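Re: [arms-users] Prustent two-arm kit — is the loan program worth the trouble?
Date: 3rd June
List: arms-users

Replying inline to the message from last month, and then some longer notes underneath. We have had the Prustent kit on loan in Baltanville since the middle of May, so I can answer most of it.

> We are looking at the Prustent upper-body kit for next year. The product
> sheet lists cloth handling and "soft object tasks" as supported, and the
> loan program gives you the arms, the hands and the Lultetti control
> software together. Before I fill in the forms I would like to hear from
> anyone who has run it on something other than blocks and cups.
>
> Three things in particular. Do the hands get in each other's way when
> they work close together? How is the cable situation? And is Lultetti
> usable without a support contract?

Short answer to the first one: less than I expected. The hands are human-shaped with jointed fingers, and the fingers are slim enough that both hands can get at the same small spot. The wrists are the bulky part, so you have to plan the approach with the forearms coming in from the sides. If you bring both in from the front they will touch.

Our main test piece is a lavender balloon on a black table with a black curtain behind it. The neck work is the hardest thing we ask of the kit. Both hands have to close on a very small piece of material and hold it without pulling the balloon over.

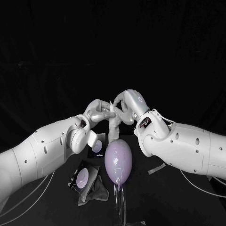

Cables

The cables are the weakest part of the hardware. Thin white ones run from under both arms and lie across the table, and you need to leave them slack or the wrists lose some of their turn. That takes up table space at both front corners. We keep our materials in the middle and to the left for that reason. The kit came with 8 cable clips and we ended up using 2, because the others hold the cables too tightly.

Also note that the shells don't close fully at the wrists. There are gaps where you can see wiring and electronics. Prustent told us this is normal for the loan units and that the sale units get a cover. I would get that in writing if you plan to use liquids or anything dusty.

> The sheet also says "fabric up to medium weight" with no number given.
> Does anyone know what that means in practice?

We never got a number either. What I can say is that thin white cloth and the gray cloth are both within range. Draping is easy to set up, and letting go cleanly is harder. The finger pads have a fair amount of grip, and light material tends to stay with them unless you open the hand slowly. There is a release speed setting in Lultetti, and we now run it at 4, down from the factory setting of 8.

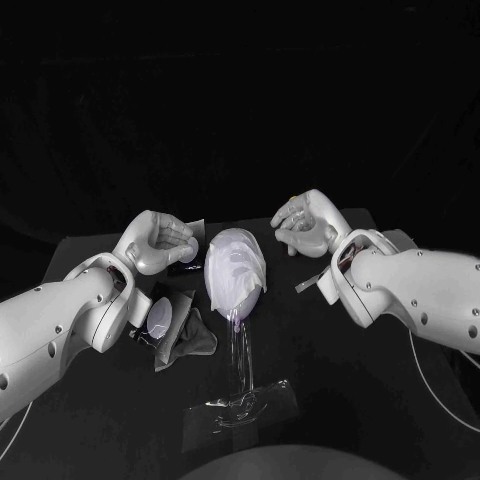

The same setting matters for small flat parts. If the fingers open too fast the part tips, and then you have to start the pick again from the table. Slow release costs a little time per cycle and I think it is worth it. The grip force setting is separate and lives on another page of the menu, which caught us out on the first day.

On Lultetti: yes, you can use it without a support contract, with limits. You get the teaching mode, playback and the grip settings. You don't get the remote logs, and you can't export a routine to another unit. The manual is 226 pages and the index is poor. Search for the word "bimanual" and ignore the chapter on two-arm work, which was written for an older version and has the menu names wrong.

The teaching mode is good. Someone who had not used it before had a simple pick routine recorded by lunch. Playback repeats well as long as the table hasn't been moved. Ours was bumped once and we had to teach the whole set again, so mark the floor.

Handing cloth between the two hands is the one routine where I would say the kit does better than the sheet claims. You set one hand as the holder and the other follows it, and there is no need to time them separately.
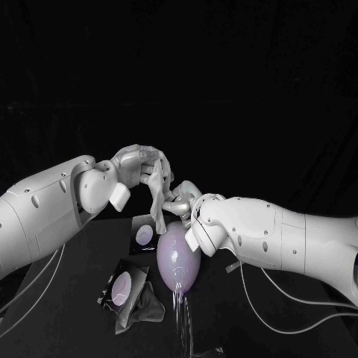 Both hands on the gray fabric, over the balloon.

Some things I would ask Prustent before signing:

Who pays return shipping. We did, and it was not clear from the form.

Whether you get spare finger pads. We had 2 sets, and replacements come from the Tô warehouse, which is slow.

Whether the loan can be extended. Ours is 4 weeks and the first one went on setup.

Whether the wrist covers can be fitted to a loan unit if you ask for them.

As for buying it, we haven't decided. For block and cup work there are cheaper arms that would do. For soft objects I would put it on the short list, with the cables and the open wrists as the main points against. I can send our Lultetti settings file to anyone who wants it — reply off list, and tell me which software version you have, as the file from the current one won't load in the older release.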